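# Lirnport market traders to drop plastic straws and lids from November

Food and drink stalls at Lirnport's covered market will stop handing out plastic straws, stirrers and lids from November, under new pitch terms sent to traders on Wednesday.

The change covers all 81 stalls in the main hall and the row of kiosks along Hutness Road. Stallholders who sell hot or cold drinks will have to use paper, card or another material that is free of plastic, and will be asked to keep straws behind the counter and give them out on request.

Customers who need a plastic straw for medical reasons will still be able to get one. The market office will keep a supply at the information desk by the north doors, and traders may hold a small number of their own as long as they are out of sight.

The new terms follow a litter survey carried out over the summer on the harbour steps and the slipway behind the hall. It recorded 569 plastic straws and cup lids over 12 weeks, most of them after weekend trading. Crisp packets and chip forks were also common, but the market says it will look at those separately.

Pitch fees will stay the same until the spring. The market had suggested a small levy to pay for extra bins, but this was dropped after traders objected at a meeting in the upstairs café.
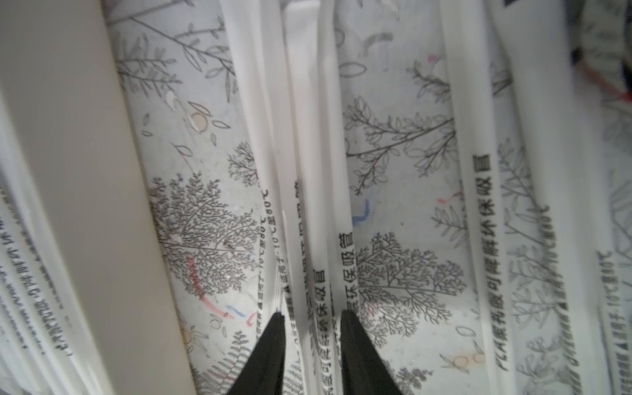 *Paper-wrapped straws, with wrappers printed in Chinese describing them as degradable and eco-friendly.*

Traders have until the end of the first month to use up old stock. After that, a stall found giving out plastic items will get a written reminder, and a second breach could mean losing its place for a weekend. The market says it does not expect to use the penalty often.

Cost has been the main worry. Several of the smaller drinks stalls told the market office that paper straws are dearer by the box and that they have little room to store them in bulk. Damp was mentioned too - the lock-up units under the hall are known for it, and cardboard boxes left on the floor there do not last long.

To help with this, Takács, the catering wholesaler on the Varkitz estate, has agreed to make a shared delivery to the market every two weeks. Stalls will be able to order single boxes at the bulk price and collect them from a dry store next to the loading bay. Orders need to be in by noon the day before delivery. Traders are free to buy elsewhere if they prefer.

Not everyone is in favour. A letter signed by 7 stallholders argues that the rules are unfair on the market when takeaways across the road can carry on as they are. It also points out that some paper straws go soft in thick milkshakes, and asks for the market to test a few kinds before traders commit to large orders. The market office has said samples will be left out in the traders' room for anyone who wants to try them.

The letter also asked what customers should do with used paper straws. For now they should go in general waste along with food-stained card. A food waste collection for the hall has been discussed, but the present contract does not include one and runs until next summer.

Lids have caused less argument. More than half of the coffee stalls have already moved to card lids, and two now offer money off to people who bring their own cup. The market is asking the rest to consider doing the same, although this will not be part of the pitch terms.

The weekly craft market at Hutness, which is run from the same office, is not covered. It has only two drinks stalls and both of them use returnable glasses.

New signs will go up at each entrance before the rules start, and a one-page guide is being put through the shutters of every stall this week. It lists which items can and cannot be given out, with order forms for the shared delivery on the back. Spare copies can be picked up from the information desk, which is open from 8am on trading days.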